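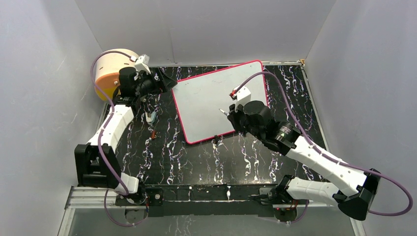
Aoife Daly wrote in to ask whether the man who walked round the Dulley garden centre in a full suit of armour was really arrested, as her cousin swears he was. She has seen it on four different sites and every one of them has a different town.

Fair question, and the one we get most. Answers to the rest are underneath.

Was the man in armour arrested?
We can't find any sign of it. The oldest version we have traced says he was asked to leave the bedding plants and did. The arrest turns up in March, on a page that also sells phone cases.

Where do these stories come from?
Usually a short item in a local paper. Then a bigger site lifts it, adds a quote and changes the man's age. We have seven versions of the Dulley story on file and he is 34 in one of them and 61 in another.

How do you decide if one is true?
We ring people. If there was an arrest, there should be somebody who made it, and a court date if it went that far. "Police were called" tells you very little. Anyone can call the police.

What about the goat on the Callico bus?
True, as far as we can tell. The driver confirmed it, and so did two passengers who didn't know each other. The part where the goat had a valid ticket is from a comment and we don't believe it.

It was shared 1,413 times. Doesn't that count for something?
It counts as 1,413 people pressing a button. Most of them will have read the headline, if that.

Gøran Strömberg says you got the Appiah wedding cake story wrong. Did you?
Partly. We said no cake was stolen. A cake was taken, by mistake, by a guest from the other wedding in the same hotel, and it came back the next morning missing a tier. We have changed the entry – and we still doubt the bit about the swords.

Why won't you print names?
Many of these people were never charged with anything. Some were having a very bad day. A funny headline follows them about for years, and we'd sooner not help it along.

Can I send you one?
Yes. Give us the link, the date you saw it and the place it is meant to have happened. Replies take up to six weeks. Please don't send the Gillov swimming pool story again. We have looked, and there is no swimming pool in Gillov.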